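Section 4: Adding Subtitles to a Film Print or Screening File 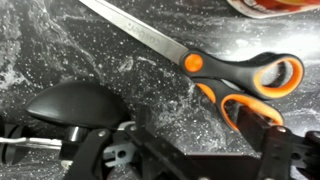 Vustus reads a subtitle list, matches it to the picture, and sends each title to the projector or to a separate text display under the screen. The steps in this section assume that the main program is installed and that your film is already in the library. If it is not, go back to Section 3.

4.1 Before you start

You need:
- the film file, or a digital copy of the print you are going to show
- a subtitle list in plain text or in Caka format
- the running speed of the copy (16, 24 or 25 frames per second)
- a display connected to output B

Note: Silent films were often shown at speeds other than 24. Check the speed on the loan sheet that came with the copy. A list timed for one speed will drift when it is used with another, and by the last reel the titles can be minutes away from the picture.

4.2 Loading the subtitle list

1. Open the Library and select the film.
2. Click Titles, then Add List.
3. Find the list on your drive and click Open. A list of 1,674 titles takes a few seconds to load.
4. Check the language shown at the top of the panel. If it is wrong, choose the right one from the menu.
5. Click Check. Vustus marks overlapping titles in yellow and empty ones in gray.
6. Correct the yellow titles by hand, or click Close Gaps to let the program shorten the first title of each pair.

Caution: Close Gaps changes the list itself. Save a copy under another name first.

4.3 Setting the start point

1. Play the film up to the first line of dialogue or the first intertitle.
2. Pause on the exact frame.
3. In the Titles panel, click the first title, then Set Here.
4. Go to a line near the end of the film and pause again.
5. Click the matching title, then Set End.

The program stretches or shrinks the times in between. Play a few minutes from the middle of the film to check the result. If the first half is right and the second half is late, there is probably a cut in your copy that the list does not know about. Find the place where the drift begins and use Split List there. Each part can then be given its own start point.

Festival copies of older films often differ in length. A restored version of Abdella, for instance, runs 124 minutes, and the release version runs 16 minutes less. One list will not serve both.

4.4 Size and position

1. Click Display, then Text.
2. Choose a size. The default is 56, and it suits most rooms with a full-width screen.
3. Choose one or two lines. Three lines are possible but hard to read in the time allowed.
4. Set the distance from the bottom edge of the picture.
5. Put up the test title and read it from the back row, then from both ends of the front row.

Note: If the copy already has subtitles in another language printed on the picture, use the separate text display or move your titles up until they clear the printed ones. The Mask option puts a black bar over the old titles, but it also hides that part of the image. Ask the lender before using it – some loan agreements do not allow any part of the frame to be covered.

4.5 Running titles by hand

Use this method for films with live narration or music, or when the copy reaches you too late to be timed.

1. Click Run, then Manual.
2. Press the space bar to show the next title.
3. Press it again to clear the title.
4. Press the left arrow to go back one title without showing it.
5. Press Esc twice to return to automatic running.

Caution: Do not switch between Manual and Automatic while a title is on the screen. Clear it first.

The operator should have a printed list as well. Under File, choose Print Cue Sheet. Reel changes appear as a thick line across the page, and long silent passages are marked with their length in seconds.

4.6 Saving for the screening

1. Click Save Show.
2. Type a name of no more than 16 characters.
3. Copy the show file to the projection computer with the Jinby transfer tool (see Section 6).
4. Open it there and play the first and last five titles.

Fonts are not saved inside the show file. If accents or other marks are missing on the projection computer, install the same font there and open the show again.

Vustus User Guide | Contact support | © Jinby. All rights reserved. | Back to top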